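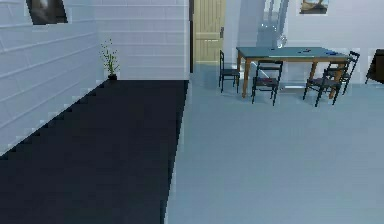

Print this page | E-mail this page

Drisemard: progress report to the Havon Games Fund
August 5, 2019
Prepared by Iolanda Marinho

Dear all,

First of all, thank you for your patience over the spring, and for the very kind note that came with the second payment. It went up on the kitchen wall and has stayed there!

When I last wrote, in May, Drisemard had two playable chapters and a rather shaky save system. I'm glad to say we now have four chapters that can be played from start to finish, and the save system has been rewritten by Ridwan Halim, who deserves a long holiday and won't be getting one until the autumn. The Prison chapter was the slow one. The guards kept walking into each other at the gate and stopping there for good, and we ended up redrawing their routes by hand.

We had 61 people sign up for the closed test, which pleased us no end. Most of them liked the puzzles and a good many disliked the map, and having tried it again with fresh eyes I'm afraid I agree with them. A new map is in hand.

Siregar have finished five of the music tracks and we are waiting on the last few. Spending is within the budget you agreed, although translation has cost more than we planned and I would like to move a little across from travel to cover it, if you are happy with that.

Chapter five is next, then the new map, then a second test.

With warm wishes,
Iolanda

3 comments | 12 shares
This site uses cookies. Accept | Find out more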